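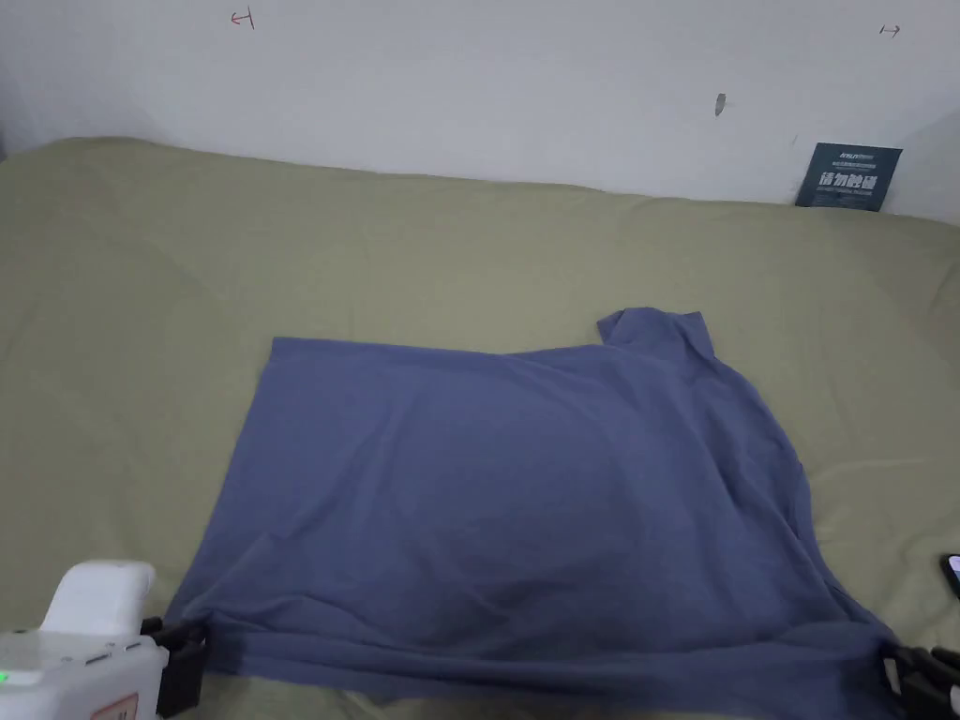
Hand-held grippers for folding clothes: hard fingers or soft pads?

Asked by Uyên La
Jun 13, 2018
Tags: grippers, cloth, hand-held, finger tips

I am comparing finger sets for a pair of hand-held grippers and would like opinions from people who have done more cloth work than I have. The task is folding T-shirts on a bed. I hold one gripper in each hand, take the two bottom corners of the shirt and bring them up towards the shoulders. After that come the sleeves and the last fold.

The fingers I have on now are the plain black ones. They are fine on a single corner of a thin shirt. The trouble starts when the hem has already been doubled over once, so that there is a thick roll of cloth along the bottom. I close on the roll, lift, and quite often only the outer layer comes up. The inner layer slides out and I end up with a shirt that is folded on the outside and bunched inside.

I did 233 folds in May with these fingers, all with the same few shirts, and wrote down each one as good, untidy or dropped. The dropped ones are nearly all from the left hand. I am right-handed, so that may be me and not the gripper, but I would like to be sure before I blame myself.

The other set I could buy is the Cloltanari soft pad, which is a sleeve that goes over the existing fingers. It would cost me two weeks of waiting and I would have to do the whole comparison again, so I don't want to order it for no reason.

What I would like to know:

Do soft pads hold two or more layers together better than hard fingers, or do they only grip the outer layer harder?

Does the surface matter? I work on a bed with a sheet over it, and I sometimes pick up the sheet along with the shirt. I can't tell whether that would get better or worse with pads.

Is there a sensible way to test left against right that doesn't need another 233 folds?

The shirts are ordinary short-sleeved cotton ones. I have not tried anything with buttons or a collar yet.

Erance
Accepted by the person who asked

I have used both kinds on shirts and towels, so I can answer most of this.

Pads grip the outer layer harder. They do nothing directly for the inner one. Cloth sliding on cloth is what you are fighting, and the pad never touches that surface. What does help is squeezing harder, and a pad lets you do that without leaving marks on the cloth, so in practice you will see fewer slips with pads, but you would see fewer with the hard fingers too if you closed them more firmly. Try that first. It costs nothing.

The second thing is how far in you take hold. If you pinch the very edge of a rolled hem you have a round bundle between two flat fingers, and a round bundle will turn. Go further in, so that the tips are past the roll and the flat part of the shirt is between them. The roll then sits behind the tips and acts as a stop. I would guess that most of your slips come from this. When I changed how deep I went in, my untidy folds fell by almost a third and I had changed nothing on the gripper.

On picking up the sheet: pads make it worse. They are thicker at the tip, so it is harder to get the lower finger between the shirt and whatever is under it, and they drag on the sheet as you slide in. A soft bed is hard work for this anyway. The surface gives when you press down, the sheet rises on either side of the finger, and you close on both. Two things that help:

Come in from the side at a low angle, with the lower finger lying almost flat, and don't press down.

Pull the sheet tight before each fold. Tuck it in at the sides if you can. Loose cloth behind the shirt doesn't matter much, but loose cloth under the hem does.

If you have a board that fits on the bed, do a short run on that as well. It will tell you how much of the trouble is the bed. I wouldn't move to the board for good if a bed is what you need to work on in the end.

For left against right, swap the grippers over. Do 30 folds as you are now, swap, and do 30 more. If the drops stay with your left hand, it is your hand. If they move to the right, it is the gripper, and I would look at whether the two fingers still meet at the tips. Close it on a strip of paper and pull. Do the same with the other one. If one lets go of the paper easily and the other doesn't, you have your answer in a minute and can skip the folds.

Keep the order of shirts the same in both halves. An older shirt is softer and folds differently, and that is enough to spoil a small test.

Comment from Uyên La

Thank you, the paper test was quick. The left one lets go with a light pull at the outer half of the tip and holds at the inner half. The right one holds all the way across. So the fingers on the left are not meeting squarely. I will sort that out before I order anything.

I also tried going in deeper past the hem. It feels slower but I had three good folds in a row, which I know is not a test.

Comment from Erance

If they meet on one side only, check the screws at the base of the fingers before you bend or file anything. Loosen both, close the gripper on a flat piece of card, and tighten them while it is closed. Then do the paper again.

Thân

I don't agree that the pads are not worth it. I have the Cloltanari ones and would not go back. With hard fingers my hands were tired after an hour because I was squeezing so much, and with the pads I can ease off. That matters if you are doing a lot of folds, since tired hands make bad folds and then you are measuring how tired you are.

They do wear. Mine went shiny at the tips and I had to clean them with a damp cloth and let them dry. If you get them, buy a spare set at the same time so that you can change them halfway and see whether wear is affecting your numbers.

It is true about the sheet. I work on a table so I don't see it much, but the few times I used a bed I picked up the bedding more than I did before. A thinner pad would probably help. I cut mine down on the lower finger with a craft knife and left the upper one whole. It isn't pretty but it slides in better.

One more thing about your notes. "Untidy" is a wide word. I split mine into "layer slipped" and "crooked", because the first is the gripper and the second is usually me. If you go back through your May notes and can't tell which is which, that part of the comparison is lost, so change it before the next run.

Ginstead

just use your hands lol

More seriously, have you tried sandpaper? I stuck some fine sandpaper on the inside of mine with double-sided tape. Grips well. It did pull threads on one shirt.

Comment from Thân

Please don't put sandpaper on anything you plan to wear. Thin rubber sheet with the same tape does the same job.

Comment from Uyên La

I reset the left fingers on a piece of card as Erance said, and both grippers now hold the paper all the way across. I will do the 30 and 30 with the hard fingers first, with the sheet pulled tight and the notes split the way Thân does it. If layers still slip after that I will order the pads and a spare set. I have marked Erance's answer as accepted for the paper test, but the part about splitting the notes was just as useful.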